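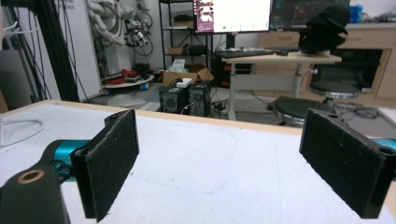

Home About Data Work with us Contact

About Stureo

Stureo collects examples for robots that learn by being shown. A person picks up a hand-held gripper with a camera on it, does a small job at a table, and the recording becomes one example. A learning system needs a lot of them, and they have to be done with care.

We started in Olmont with one table and moved to our present lab in Caltmont when the cables ran out of floor. There are 17 of us now. Most are collectors, who spend their shifts with a gripper in hand. The others write task sheets, look after the hardware and check recordings.

A task sheet covers one job, such as folding a cloth or putting a lid on a jar. Each sheet calls for 200 examples, shared among at least eight collectors so that one person's habits don't take over. Start positions change every time. Fumbles are kept and labeled — a recovery can be as useful as a clean run.

Our Gouveia set, finished in December, covers 40 household jobs and is open to university groups on request. Paid work is done to the client's own task list.

We take on new collectors twice a year. No robotics background is needed, but steady hands and patience with repetition are. Training is paid.

Contact: use the form or call the Caltmont office
© Stureo. Page updated 6 January 2026. Back to top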